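4.2 Comparing the two finger sets on the sorting task

With the bench tests out of the way, we turned to the question that started this whole project, namely whether the softer Vanel fingers would hold up against the stiffer Barkomska pair once both arms had to share a table and deal with objects of very different sizes. We had a fair amount of affection for the Barkomska fingers going in (they had carried us through most of the pilot work), and we tried to keep that from leaking into the way the trials were set up. Thabiso Nkuna wrote the trial order and kept it to himself until each session began.

The task mixes foam blocks with small marker-shaped objects, and there is a bin toward either side of the table. The blocks are forgiving. They squash a little, they can be picked up almost anywhere, and a finger that arrives slightly off center will usually still close on something useful. The markers are another matter altogether! They lie on their sides, they roll when nudged, and a fingertip that comes down a touch too low will scrape the wood before it ever closes. We used the same controller, Malik, for both finger sets, and changed only the closing force and the fingertip offset, which had to be measured again after every swap. The general arrangement is shown in Figure 5.

Over the full comparison we logged 3534 grasp attempts, of which 57 were thrown out after the wrist camera on one side dropped its connection. On the foam blocks the two finger sets were so close that we would not want to argue for either one. The Vanel fingers left fewer dents and let go a little more slowly, and the Barkomska fingers did the opposite, and a reader who only ever moves foam can happily buy whichever is cheaper.

On the markers the gap was easy to see even before we had run the numbers. The soft fingertips tended to wrap over the barrel and tilt it as they closed, so that the marker came up at an angle and sometimes caught the rim of the bin on its way in. The stiff fingertips gripped along a thinner line and kept the marker level, but they paid for it with more rolling on approach, especially where several markers lay near one another and the first touch disturbed the next one over. Slowing the last part of the descent helped both sets, and helped the stiff set more.

We also watched for trouble between the arms, a worry that one of our early readers raised and that we were glad to take seriously. Most of the near misses came when both arms wanted the middle of the table together. Malik settles these by making the arm with the longer remaining path wait, and that rule behaved the same way with either finger set.

Figure 5. The two-arm workspace for the sorting task, with foam blocks, marker-shaped objects and the two bins, seen from just above the tabletop.
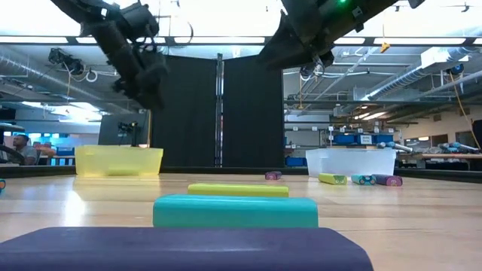

4.3 Wear on the fingertips

The fingertips were checked by hand at the close of every session, under the same lamp, and any tip with a visible nick was replaced before the next one.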